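Gultov upstairs office, progress to end of March

For Anathi Radebe. Quick one, sorry, full accounts to follow.

Walls and ceiling painted white, done. Plank floor down. Railing in, handrail fixed. Spent so far 1,454, reciept from Van der Merwe still missing.
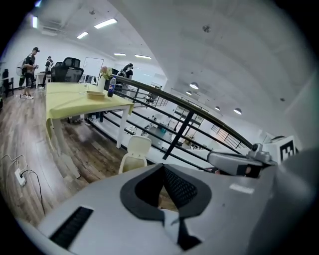 Sockets next. Still running off a power strip, cables need to come up off the floor before we open to tenants. Aldo Sorrentino quoted 400, wants 200 up front. Ok to pay? Also need 3 more chairs, teh white plastic ones will do.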